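Cloth picking, wrist perception branch
17 Sep 2018
S. Arumugam, with Markos on the planner

Good day on the Norkley branch! The new corner scorer is finally talking to the grasp planner without the old shim in between, and the whole loop feels lighter for it. Saadet's idea of scoring fold direction before depth was the right one, and I wish we'd tried it in August.

Where things are:

Segmentation still gets nervous about dark blue on dark blue. The mask splits along seams as though they were cloth edges, and the planner then proposes a lovely confident pinch in the middle of a garment. I've added a check that asks for bare table on at least one side of any edge candidate. Crude, but I like it a lot.

Glare is the other one. The table finish throws a bright patch that drowns the grain, and the old threshold called it pale fabric. Polyxeni suggested clipping the saturated pixels and marking them "unknown" instead of guessing, so the planner now treats them as free space only if the neighbouring pixels agree. Replayed 66 logged approaches with this on: 17 changed their target, and I agree with the new target in all but 4 of them.

Planner timeout raised to 2 seconds. Markos thinks that's generous. He may be right, but I'd like to see the slow cases finish before we trim it.

Darkutel config is still out of step with Palacios (finger offset is in the wrong units in one of them, please don't copy either until I've fixed it). Ourania has the merge script.

Wrist views for the scorer notes:
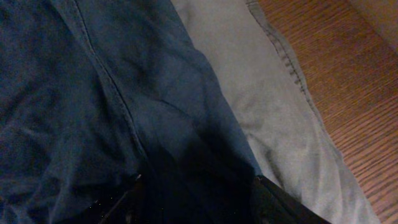
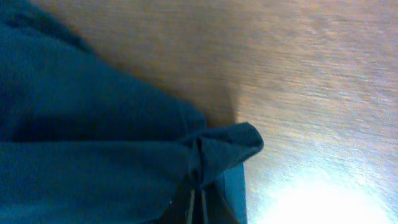
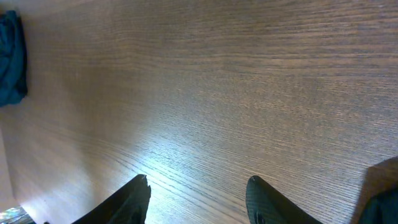

Dark cloth and brown wood in all three; the glare is in the second and third, strongest between the open fingers in the third.

Why not run the scorer on every frame, now that it's quick enough?

Because the target would hop about while the arm is moving, and the controller would chase it. We score once at the hover pose, lock the target, and only rescore if the approach is aborted.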